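Suchbegriff eingeben Suchen Erweiterte Suche

Waschmaschine wandert beim Schleudern, Boden ganz glatt

Ngân Trương

Hallo zusammen, kurze Frage weil ich gleich wieder los muss. Wohnen seit Oktober in Sarnen, Waschmaschine steht im Nebenraum auf glattem grauem Boden. Beim Schleudern wandert sie. Gestern nach einem Durchgang 10 cm weiter vorn als vorher! Waschen selber alles ok, kein Fehlercode, nur das Gerumpel am Schluss. Handtücher am schlimmsten, bei 60 Grad.

Was ich schon probiert hab: weniger rein, mehr rein, Schleuderzahl runter. Bringt bisschen was, aber nicht genug. Wasserwaage hab ich keine. 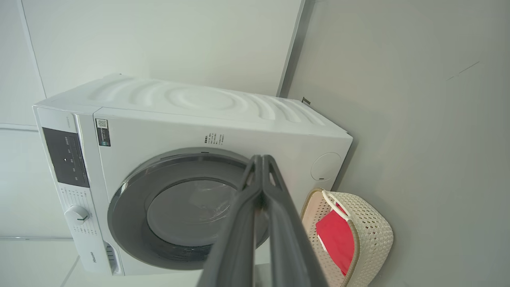 Meine Hisense, Frontlader

Frage also - Gummimatte drunter oder erst an den Füssen drehen? Und wie merk ich ob sie grade steht? Danke schonmal

Lụa Trình

Erst Füsse, dann Matte. Wenn sie schief steht nützt die Matte gar nichts. Wasserwaage leihen oder Handy-App, oben auf den Deckel legen, einmal längs einmal quer. Dann an allen 4 Ecken drücken - kippelt was? Den Fuss rausdrehen bis nichts mehr wackelt, danach die Kontermutter fest nach oben anziehen. Die vergisst man gern, dann dreht sichs beim Schleudern wieder zurück.

Und schau mal hinten ob die Transportsicherungen raus sind!! Nach Umzug vergessen das viele. Steht in der Anleitung wo die Schrauben sitzen.

Handtücher nie alleine waschen, mit kleinen Sachen mischen, sonst klumpt das auf einer Seite.

Baris

matte von huerta gekauft, seit dem ruhe. war nicht teuer

vurmont1022

Bei mir warens die Transportschrauben, über ein Jahr nicht gemerkt. Matte hab ich trozdem drunter, aber Boden vorher sauber wischen und entfetten, sonst rutscht die ganze Matte mit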